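Every town should teach its grown-ups to test their own water. I've believed this since June, when the evening class at Kinnear let a bunch of us loose on real bench work, and I still get a little giddy talking about it.

I went in expecting slides. We got slides for 20 minutes, and then we got jars of creek water, gloves, and a long list of things to measure. My jar came from Ciltau, the creek behind the old rail yard, which I'd walked past for years without giving it a thought. Now I can bore you about its nitrates for an entire dinner (and have!). 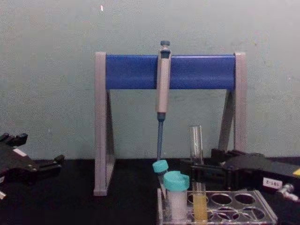
*A single-channel pipette hanging on its stand.*

What I love most is how quickly careful work gets under your skin. You draw up a tiny amount, you let it go slowly, you write the number down, and suddenly you care about that number. The first reading I took was way off from the second. I did it 3 times before I trusted myself, and I wasn't even annoyed - I wanted to know!

People say this should be left to the professionals, and for drinking water I agree completely. But a small creek may wait years for a professional to visit. The town of Fornum has 1,324 households and, as far as I can tell, no regular creek testing at all. Neighbors with decent training could keep a simple record, spot a change, and know who to call.

The class costs less than a tank of gas and runs for 2 months. Clonis, one town over, is thinking of starting its own in the library basement. I hope they do it, and I hope they put out more chairs than they think they need. I'm already signed up for the fall session at Kinnear, and I've got my eye on the pond by the ball field.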